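Prinora Adds Glassware Line for School Labs and Very Careful Kitchens

DILTLEY. Prinora, which has spent 18 years selling glass to people who drop it, will begin shipping its new Sarari bench set this December.

The set covers the basics of measuring and pouring: a graduated cylinder on a six-sided base, a round-bottom flask, a cork ring to keep the flask from wandering off, and a plastic funnel. The funnel is plastic because we have met our customers.

Sarari pieces were tried out in 2 teaching labs in the Londoño district, where students poured, measured, spilled and occasionally wrote down the result. Their chief request was for clearer markings. Their second was for a longer lunch, and we have passed that along.

Each set costs $77. The first run is limited to 700 sets, and schools that order by the case will get spare cork rings at no charge. They roll under things.

Orders open Thursday at 9 a.m. through the Prinora sales desk in Diltley. Replacement cylinders will be sold singly, and we expect to sell plenty.

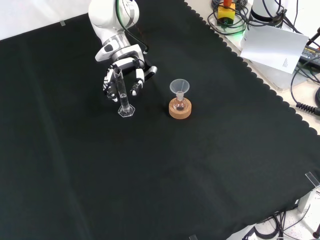
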